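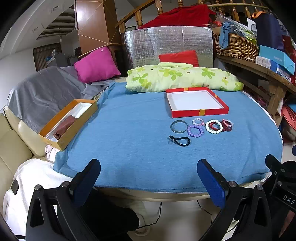

Bracelets and boxes on a round table with a light blue cloth.

Leave the Castle at Prernov Half Empty

The regional office wants to furnish the castle at Prernov. The plan was posted in February and is open for comment until the end of spring. It would fill the upper floor with beds, wardrobes, dining tables and portraits bought from dealers, so that visitors can see, in the words of the plan, "how the family lived." I have read it twice and I think it is a mistake.

The trouble is that very little is known about how the family lived. The castle changed hands four times, and each new owner cleared out what the last one had left. The final clearance was a public sale held in the courtyard. The sale list survives and runs to 989 lots, most of them described in two or three words: "chair, old," "mirror, broken," "box of linens." There are no room names next to the lots. The buyers were mostly farmers and innkeepers from the valley, and they used what they bought until it wore out.

So the beds and wardrobes would come from somewhere else. They would be the right age, more or less, and they would look fine behind a rope. But a visitor walking past them would learn about the taste of whoever did the shopping.

People who support the plan point to Fustberg, two valleys over, which was furnished in this way a generation ago and draws far more visitors than Prernov does. That is true. Fustberg also has a train station at the foot of the hill, a restaurant and a parking lot that can take buses. Prernov has a footpath and a ticket window that closes for lunch. I would want to see what a bus stop did for the numbers before spending the money on wardrobes.

I have taken the Fustberg tour three times, the last time with relatives who had never been to the region. The guide led us through the count's bedroom, the countess's bedroom and the hunting room. In the hunting room my uncle asked which of the guns had belonged to the count. None of them had. The guide was polite about it and said so right away, and the group went quiet for a bit and then moved along to the chapel. The chapel was the best part of the tour. It has almost nothing in it except a stone floor worn down in a line from the door to the altar.

Prernov has a lot of that kind of thing, and I worry about what happens to it under the plan. The kitchen wall is black with soot up to a certain height and then stops, which shows where the old ceiling was. In the north room there are mason's marks at knee level and a row of holes where beams once held up a wooden gallery. A doorway on the upper floor opens onto nothing, because the stair outside it burned and was never rebuilt. All of this is easy to see now because the rooms are bare. Put a wardrobe against the north wall and the marks are gone for anyone on the tour. The drawings attached to the plan do exactly that.

There is also the matter of the roof. The plan sets aside money for furniture in the first year and for the roof over the east wing in the third. I was up there last fall after a wet week and there were buckets on the landing. Old furniture and a leaking roof do not belong in the same building, and I can't see why the order was set that way, unless it is that furniture looks better in a brochure.

I don't think bare rooms are enough by themselves. People who pay for a ticket and climb that path deserve to be told something. The sale list should be on the wall, all of it, in large type. The burned stair should have a drawing next to it. The model of the castle that now sits in the district library in Luo, where few tourists ever go, should come home. A bench or two would help the older visitors. These things cost little, and none of them covers up the building.

Ruins have it easier in this respect. Starkik, down the river, is three walls and part of a tower, and I have never heard anyone ask for a sofa there. Visitors read the sign, look up at the fireplace hanging in the middle of a wall, and work out for themselves where the floor must have been. Prernov is in better shape than that, and it has the bad luck of looking like a house.

Comments can be left at the regional office or handed in at the ticket window. I have left mine. It asks for the roof to be done first, and for the north room to stay as it is.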